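## 4. Setting up the towel station

By now you should have the Sultomum controller booted and both arms bolted down. I've built this station three times for our Jorlow guide, and I still do it in the same order – table first, arms second, cables last. Park the arms clear of the table before you lay anything out.

Tray at the back, one cream towel, one pink towel, PiPER arm over the top:
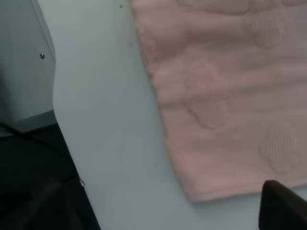
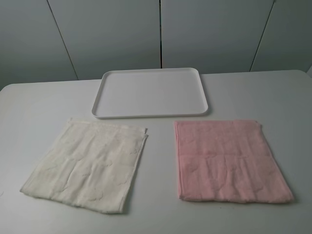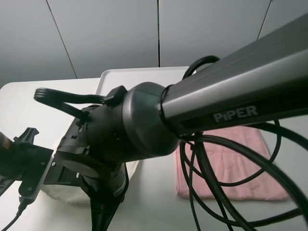
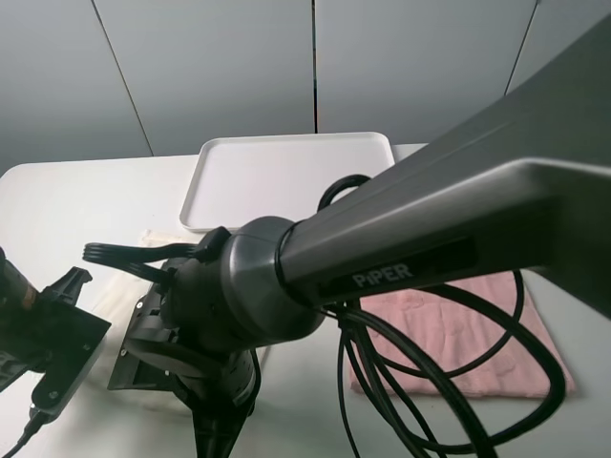 Ospina wrote in after the February edition to say that step 3 cost them a whole afternoon: their wrist homed fine with the cables tied up short, then faulted on every long reach. They wanted the slack check moved ahead of homing, and I've done that below.

1. Wipe the tabletop and let it dry. Set the tray parallel to the back edge of the table, and leave a gap so it doesn't touch that edge.

2. Lay the folded towels in front of the tray, cream on the left and pink on the right, with bare table between them. They don't have to be perfectly square (mine never are!) but they shouldn't overlap each other or the tray.

3. Check the cable slack with the power off. Move the wrist by hand to the far left corner of its reach, then to the far right, and watch the loops the whole way. If anything pulls tight, let out more cable and try again.

 **Caution:** support the arm with your other hand while you do this. It will drop if you let go.

4. Power up and run `home_wrist`. When it settles, the panel should read 692. Up to 24 counts either side is fine and I wouldn't chase it any closer than that.

5. Open the gripper all the way and bring it down beside a towel hem, over bare table. Stop before the fingers touch anything and save that as your low point. I go slowly here – a low point that's too low will scrape the tabletop on every cycle.

6. Look at the wrist camera feed. You want the hem and a bit of the finger in view together. If the finger doesn't show up at all, loosen the camera screws, tilt it a little, and tighten them again.

7. Run the Ulletti test file at slow speed with your hand on the stop button. Don't skip the slow run, even if all you did was swap a cable.

**Note on cables:** big loose loops are okay over the towels while the arm is parked. Before a real run, check that none of them can get between the fingers and the cloth. Soft terry is easy to snag, and a snagged loop can tug a connector loose.

**Error 269** means the wrist never reached home. Go back to step 3.

**Error 194** is the gripper. Power down, check the fingers for lint, and repeat from step 4.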